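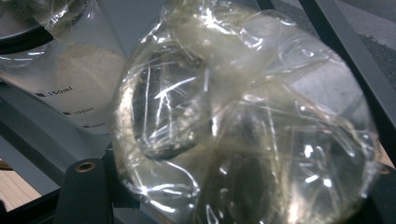 Skosurska hand-held grippers: a look at the Virnley open day

17 September 2020

I went to Virnley expecting a sales pitch and mostly got one. Nikolaidis, who build the Skosurska, had a morning of talks and then let us loose on the tables. The idea is that you hold a gripper in each hand, do a job the way you want a robot to do it, and the recordings are used to train the arm later. Fine. I've heard that before, from people who were still promising the arm by December.

The jobs were at least awkward ones. A thin plastic bag full of liquid is a rotten thing to pick up with hard fingers, and a glass beaker of sand or powder isn't much kinder. I asked Evdokia Mitsotakis-Vlachou, who was running our table, how many goes they had on file for the bag. She said 568, of which 364 were good enough to keep. I'd have liked to know who decides what "good enough" means, and I didn't get much of an answer.
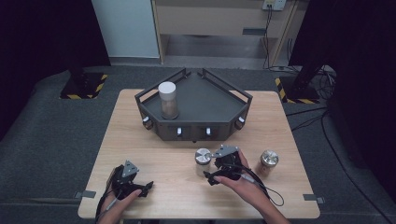 Two grippers at once is harder than the brochure makes out. Each has a cable coming off it, and I was thinking about where mine was going for most of my turn. The plate on top makes the thing feel nose-heavy, to me anyway, and my wrists were sore after about 306 seconds, by the clock on my phone. The fingers themselves I liked. They close evenly and I could feel what I was doing better than with the Mevetden pair I tried last year, which were like eating soup in oven gloves.

Small canisters are the sort of thing any gripper ought to manage, so I wouldn't read much into a demo with those. I'd want to see the arm do the bag, on its own, twenty times running, with me choosing where the bag goes. We were shown a film of it instead.

The pair costs 299 a month to hire, software extra. Too much for a small workshop on this evidence. I'd go to another open day, though, if the arm is there.

Search reviews
Enter a word or product
Go

Recent reviews
Mevetden grippers, one year on
Bench clamps for thin table tops
Cable ties and sleeves: which ones last?
Nikolaidis training software, first look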